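Tavura is a contract research group working on contact-rich robotic assembly. We develop and test methods for teaching a robot arm to fit parts together when the fit is uncertain, the parts are light and the fixture is poor or missing. Most of our clients manufacture furniture, fittings and housewares.

## What we work on

Our main line of research is a method we call Nonda. It is a policy trained from demonstrations, with a second, smaller model that corrects the motion during the last part of an insertion. The first model uses camera input. The second uses wrist camera input and estimated joint torque, and runs only once the part is judged to be in contact.

The split came out of early failures. A single policy learned to bring a leg to its socket reliably enough, but it treated the final alignment as more of the same motion and would push on a crossed thread. Separating the two stages let us collect correction data on its own, starting from deliberately poor alignments.

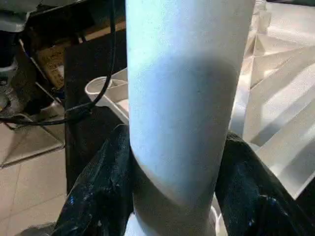 Training data for the current version consists of 3,000 full demonstrations and 637 correction segments. The correction segments are short, and an operator discards any in which the part slips in the grasp. We tried keeping the slips as negative examples and saw no benefit - the labels were too inconsistent between operators.

## The chair task

Plastic chair assembly is our standard benchmark. It has several properties we want in a test:

- the legs are smooth and round, so a grasp can rotate without any obvious visual change
- white parts under overhead light give very little contrast
- the seat is light enough to shift when pushed off-axis
- thread engagement is difficult to confirm from images alone

The seat is worked on upside down and is not clamped. Clamping raises the success rate for every method we have compared and hides the differences between them.

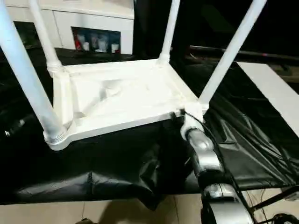
*Chair task: seat inverted on the covered bench, arm at the base of one leg.*

## Results to date

Over 500 evaluation trials, Nonda completed 72 per cent of single-leg insertions without operator intervention. A trial counts as complete only if the leg stays in place when the seat is lifted by hand afterward. Trials stopped by the safety limit are counted as failures, including those where the leg was later found to be seated.

The remaining failures fall mainly into two groups. In the first, the leg enters the collar at a small angle and the correction model does not recover before the time limit. In the second, the seat rotates on the bench and the first model continues toward the old socket position. Work on the second group is under way and uses a re-detection step between approach and contact.

We have not yet shown that the method transfers to chairs with a different collar design. A set of trials on a second model is planned for November.

## People and organization

The group is led by Kjell Boström, whose background is in force control for grinding and deburring cells. He joined Tavura from Lindqvist, where he ran the test lab. Operators are trained in-house and take part in reviewing the data they collect.

Trurkum, our sister company, handles fixture design and installation for clients who move from a study to a production cell. Research contracts and installation contracts are kept separate, and a client can take on one without the other.

## Working with us

A typical study starts with a sample of the parts and a written description of the present assembly step. We return a feasibility note, and, if the work goes ahead, a trial plan with the success criterion stated before any data is collected. Parts should be production samples - printed prototypes behave differently at the thread.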